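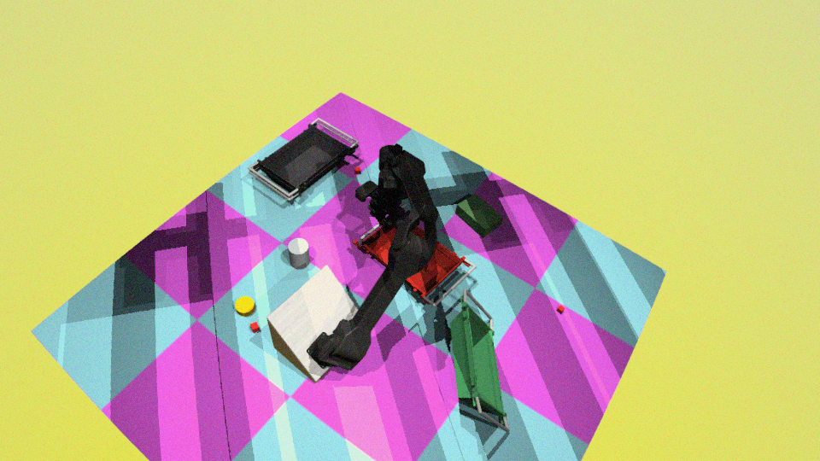 The sixth-form robotics club at Ritgate meets on a Wednesday in a room that still smells of the chemistry lesson before it. By ten past four the stools are taken, somebody has opened a window, and a robot arm is standing on a pink and blue checked floor on the big screen. I had come for half an hour and stayed until they locked up.

The project is called Rinia. It's a sorting task in simulation: an arm, three trays, a handful of blocks and other shapes, and a program written by students that has to decide what goes where. The club is entering it for the Plalley Cup, where every team gets the same arm and the same 157 lines of starter code, and everything after that is up to them.

"The first thing we did was delete most of the starter code," says the team captain, who is in Year 13 and talks very fast when she's pleased. "Then we spent two weeks putting it back, one bit at a time, and by the end we knew what every line was for. I'd do it the same way again!"

She does the motion planning, the part that works out how the arm bends on its way from one place to another. Her teammate, a year younger, looks after the scoring script and the layouts. He wrote a little generator that scatters the objects afresh at the start of each run, and he is very proud of it (rightly, I think).

"If you always put the cube in the same place, the arm just learns your table," he says. "So I move everything. The wedges are my favourites, they're horrible. You come down on the slope a tiny bit wrong and off it slides. Cylinders are fine once they're standing up. The cubes are so small that you can miss one completely and not know why." 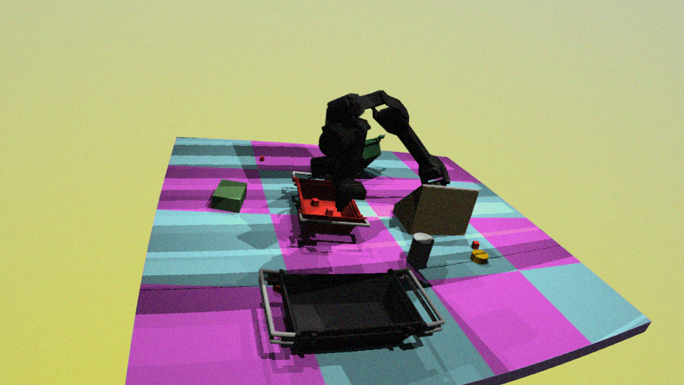 *Rinia in the simulator, with the gripper over the tan box and the black tray nearest.*

I asked about the colours, which are quite something after an hour. The captain laughed. "The floor was a test pattern. We wanted to see straight away if the camera had moved, and a plain grey floor doesn't help you much. Then we got fond of it. My mum thinks I'm designing a tablecloth."

So far they have logged 1,820 runs. Most happen overnight on the school's machines, and the results are waiting in a spreadsheet at registration. The teacher who runs the club, a physicist by training, admits that she now checks it before her email.

"What I love is the arguing," she says. "They'll come in with two completely different ideas about why a grasp failed, and they've both got plots. I couldn't get anyone to draw a graph in September. Now I have to ask them to stop and go home."

Not all of it has gone well. Before half-term a change to the wrist angle, meant to help with the wedges, broke nearly everything else, and they lost a whole batch of 600 runs to it. The younger student still winces. "I'd put degrees in where it wanted radians. I know. Everyone does it once. There's a note on the monitor now, in capitals."

The code is checked by a former pupil who works at Piątek, a small automation firm, and sends back comments every fortnight. "He's very polite," says the captain, "but he'll write 'are you sure?' next to something and you just know you've got to start that function again."

The regional round is in April. Before then they want to cut the time the arm spends dithering above an object, and to get the planner to stop taking the long way round its own base. I asked what they'd do if they got through.

"Sleep," said the younger one.

"Add more wedges," said the captain, already turning back to the keyboard to start the next run.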